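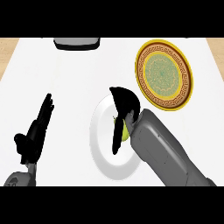 Page last changed: 19th January

Review of the Rilitz tabletop kit for a two-arm robot
Project report, Ashby robotics course
Levente Somogyi

1. What the project was

The course asks each student to pick a product that a small lab could use, work with it for a term, and report on whether it is worth having. I picked Rilitz, a software kit for training and testing a two-arm robot in simulation. It is sold by Climier on a yearly license. I had a student license from October on, and all the work in this report was done with it on one of the course desktops.

The kit comes with a robot model, a table, a set of household objects, a recorder for making demonstrations, and a training script. The buyer describes a task in a short text file and the kit builds the table from it. A real robot is optional. We don't have one, so this report says nothing about how well the results carry over to hardware.

2. The task

I used one task for the whole project so that the results could be compared. A piece of fruit has to end up on the plain white plate. A second plate, with a patterned red-brown band and a green center, stays on the table as a distractor. The right hand does the carrying. The left arm has no part in it, but its joints are still in the action output, and the model has to learn to keep it out of the way.

The view at the top of the page is from the overhead camera, with the fruit held over the white plate. It also shows the problem I spent the most time on. From that camera the right hand and arm hide a good part of the plate, and only a little of the fruit can be seen behind the finger. The white plate is also hard to pick out on a white table. I could have changed the table color in the task file, but the Climier sample task uses white and I wanted to test the kit as it is sold.

3. Setup

Installing took one afternoon. The main download went fine. The object pack is separate, and the installer doesn't check that you have it. Without the pack the table loads with nothing on it and there is no error message. I found the answer in the release notes, under a heading about license keys.

The task file was easier than I expected. Each object gets a name, a start area and a rule for how it can be turned. The success check is also written there. Mine says the fruit must touch the white plate, the hand must be open, and both must hold for two seconds. The first version didn't include the open hand, and it passed runs where the robot pressed the fruit against the plate and never let go.

Two things to know before writing a task file:

Start areas can overlap. The kit will then put one object partly inside another, and the physics pushes them apart when the run begins. Twice this sent the fruit off the table.

Object names are case sensitive in the success check but not in the object list. A wrong capital letter means the check never passes.

4. Recording demonstrations

I recorded 208 demonstrations with the hand controller that Climier lists as supported. The recorder is the best part of the kit. One button starts a run, the same button ends it, and a bad run can be thrown away before it is saved. The playback tool lets you step through a run and see the joint positions next to the camera view.

The fingers were the hard part. The controller has one trigger, and the kit maps it to all the fingers of the hand at once. Closing slowly works on the fruit. Closing fast makes it pop out sideways. After some practice I came in from above with the hand half closed, and most of my later recordings look alike for that reason. I think this hurt the training, which I come back to in section 6.

The left arm drifted during long sessions. The controller seems to lose its zero point after a while, and the arm creeps toward the middle of the table. Climier support answered my question in two days and told me to reset the controller between batches. That fixed it — but the manual should say so.

5. Training

I trained the standard model from the kit for 3,000 steps and left the settings alone. A second model, Wultness, is offered as an add-on and is meant for tasks where the hand blocks the camera. Student licenses include it. I trained it on the same recordings for the same number of steps.

The script saves a checkpoint every 700 steps. This can't be changed without editing the script, and the last checkpoint is not saved at the end unless the total is a multiple of that number. My first full training run was lost past step 2,800 this way. I added one line to save at the end and ran it again.

Both models trained overnight. Wultness used more memory and I had to close everything else on the machine.

6. Results

Each model got 20 test runs with the objects in new positions, using the same positions for both.

Standard model: eleven runs passed. Of the nine that failed, five were missed grasps and four were drops beside the plate. In the drops, the robot carried the fruit to the right part of the table and let go too early. I watched those runs again from the overhead camera, and in each one the hand was covering the side of the plate that mattered.

Wultness: fifteen runs passed. All five failures were missed grasps. It had no drops beside the plate. It moves more slowly over the plate and takes a short pause before opening the hand.

Neither model ever put the fruit on the patterned plate. I can't say if that is because they learned the difference between the plates or because the white plate was always closer to the center in my task file. I should have swapped them in some of the recordings.

The missed grasps are likely my fault. They happened mostly when the fruit started near the far edge, where I had few recordings and where coming in from above doesn't work well because the arm is stretched out. More varied demonstrations would be the first thing to try.

7. Is it worth buying

For a course like ours, yes, with the add-on. The recorder and the playback tool saved me a lot of work, and a new student could get a simple task going in a week. The task file is plain text and easy to share. Support was slow but the answers were right.

Against it: the manual is behind the software, the installer should check for the object pack, and the checkpoint problem should have been fixed long ago. A lab that needs separate finger control should look at something else, or be ready to write its own controller mapping. I started on one and gave up when I saw that the recorder file format would also have to change.

The object set is heavy on kitchen items. Plates and fruit look good and behave well. I tried a cloth napkin for a day and it fell through the table.

8. What I would do next

Record again with the plates swapped in half of the runs. Add a wrist camera, which the kit supports but I left off to save training time. Run the standard model with the wrist camera and compare it to Wultness without one, to see whether the add-on is still needed.

My task file, the changed training script and the list of test positions are in the course folder under Rilitz. The recordings are too large for it and are on the desktop nearest the door.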